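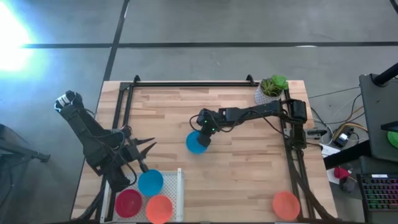 Can the bowls dry on the perforated tray, or do they need to go in the cupboard damp?

Dry them on the tray, upside down, with a gap between the rims. Never put them away damp. Stacked wet they stick together and the water sits in the bottom one.

Ticket 124
Opened 07/11/2020 by Emil Bachmann
Area: Hornham kitchen, wood table
Item: Pandana bowls (blue, red, orange) and the white tray
Priority: low
Status: reopened, then closed – see end

Reported
Bowls slide when tray gets moved. Also water ring on the tabletop after wash-up, right where the tray sits. Wiped it, came back next day. Emil thinks the tray is bent. Wants a new one.

Log

09:40 – Jarosław Kubiak
Looked at tray. Flat on the counter, no rock. Flat on the wood table too. Not bent as far as I can tell. Asked Emil which corner.

09:55 – Emil
The one by the sink end. It only does it loaded.

10:10 – Jarosław
Loaded it up, blue at the back, red and orange in front. No rock. Pushed it along the table and yes the bowls slide, but they are shallow plastic bowls on smooth metal so they will. Dont push the tray loaded. Lift it or take the bowls off first.

10:30 – Ji-hoon Ha
Re the ring. Holes in the tray go right through so whatever drips ends up on the wood. Needs something under it. There used to be a rubber mat from Kaczorowski, gray one, anyone seen it?

10:35 – Emil
Mat went in June. It smelled.

11:05 – Ji-hoon
OK. Tea towel under the tray for now, swap it at lunch. Test: washed the lot, left them upside down on the tray for 20 minutes, towel under. Towel wet, table dry. Lifted the tray straight up, nothing moved.

11:20 – Jarosław
Same again with no towel to be sure. Ring. So thats the cause. Closing.

Reopened 13:15 – Naveed Gondal
Ring is back but not under the tray. It's out in front, nearer the big blue one. Towel is dry. Different problem??

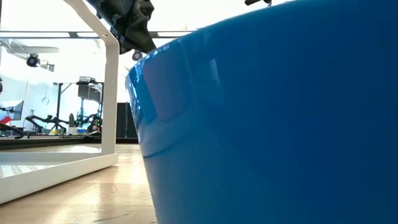

Blue container and white rack on the table, close up.

13:30 – Ji-hoon
Don't go by shine on that wood, it glares in most light. Run a dry finger over it. If the finger comes up wet it's water, if not leave it alone.

13:40 – Naveed
Finger dry. Paper towel dry as well. There's a faint line in the wood that I can't wipe off, could be a scratch could be grain. Not water anyway.

13:50 – Jarosław
Leave the line. Do not use the green scouring pads on the table, the finish goes dull and then we get a ticket about that. Damp cloth, then a dry one.

14:05 – Damian Kołodziej
Can we have a new mat please. The Jistetti one with the raised edge holds the drips, it's listed at 2 sizes, the smaller should do. Measure the tray before ordering – last time we guessed.

14:20 – Emil
Measured. Small fits with a bit to spare. Ordered.

Fix
Towel under the tray until the mat comes. Swap when wet.
Bowls upside down, not touching if theres room.
Lift the tray, don't push it.
No scouring pads on the wood.

Tray is fine, not replacing.

Closed 14:25 – Jarosław
Emil to add a note here when the mat arives.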